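Flovwood Table Top, Light Wood

Tops / Kitchen and dining / Light finishes
Price: 2,599
Made to order

We've been selling table tops out of the Zastum showroom for a good while now, and this is the one people put their hands on first. They walk in looking at something darker, lean on the Flovwood while they're talking, and ten minutes later they're asking how long the wait is. We get it! It's the top we have in our own lunch corner, and we'd pick it again.

The Flovwood is a plain, pale wooden top with a lot going on once you sit down at it. There's no inlay, no fancy edge profile and no colored stain. What you get is grain, and plenty of it, and every top comes out a little different from the last one (so yours won't match the one in the showroom line for line, and we'd worry if it did).

Size and build

Thickness: 46 mm
Corners: slightly rounded, square on request
Edge: straight, softly eased top and bottom
Underside: sealed, with threaded inserts for the Zallel leg set
Finish: clear matte oil, two coats
Max. evenly spread load on Zallel legs: 100 kg

Length and width are cut to your order, and the price above covers any size up to our standard six-seater. Bigger than that and we'll need to work it out with you. Send us the size of the room as well as the size you think you want. People nearly always forget about the space for pulling chairs back, and it's much easier to take a few inches off a drawing than off a finished table.

The color

Pale, warm, somewhere between blond and peach. On a gray morning it leans beige, and in the evening under a warm bulb it turns a good bit rosier. If your floor is already very yellow, ask for a sample first and leave it down on the floor overnight. With white walls, gray tile or dark chairs you really can't go wrong.

We keep the finish clear and matte so the color stays as close to the bare wood as we can get it. Wood does shift over the years. Ours by the window has gone a touch deeper than the one at the back of the shop, and we like it better for that. Move your fruit bowl now and then or you'll end up with a fruit bowl shape!

Legs and bases

The Zallel steel set is what most people order with it, in black or off-white. It bolts straight into the inserts with the key in the box, and two people can do the whole job before the coffee's ready. The Vukčević trestles also work beautifully and need no bolts at all, just the felt strips that come with them. Already have a base you love? Send us the bolt spacing and we'll leave the inserts out or put them where you need them.

Please don't try to flip this top over alone. It's heavier than it looks. Lay a blanket down, put the top face down on it, fit the legs, then lift from the long sides with a friend.

Looking after it

Wipe with a damp cloth, dry with another. That's all it needs on a normal day. Spills can sit for a few minutes, but coffee and red wine shouldn't be left until morning. Use a trivet under pans. No bleach, no scouring pads, no spray polish with silicone in it (it makes re-oiling a real pain).

Re-oil every 12 months, or sooner if the surface starts to feel dry. Thin coat, along the grain, wait a quarter of an hour, buff off whatever's left. August is a lovely time for it if you can have the windows open. Small scratches come out with fine paper and a dab of oil, and you can do just the one spot.

The grain up close

We could talk about this part all day. The lines are fine and wavy, just slightly darker than the wood around them, and they bunch up into long ripples in one place and then run thin and close together in another. There are faint pinkish streaks in there too, which you hardly notice from across a room and can't stop looking at over breakfast.

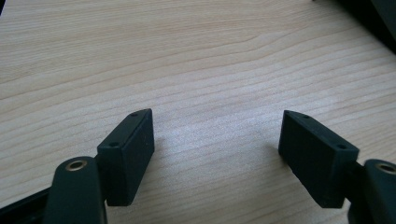
One buyer wrote to us that she'd been nervous about so much pattern on a table she uses for sewing, and that after a week she'd stopped seeing it while she worked and only noticed it again when she cleared everything away. Her one complaint was that pale pins are hard to find on it, and she now keeps a dark mat under the machine. Good tip, and we've started passing it on.

Samples and delivery

Sample pieces are free, one per household, and they're offcuts from real tops with the same oil on them. Delivery is by two people to the room of your choice, ground floor or elevator only. Stairs are possible, but tell us when you order so we can send a third pair of hands. The first bottle of oil and a buffing cloth come taped to the underside, so check there before you recycle the wrapping.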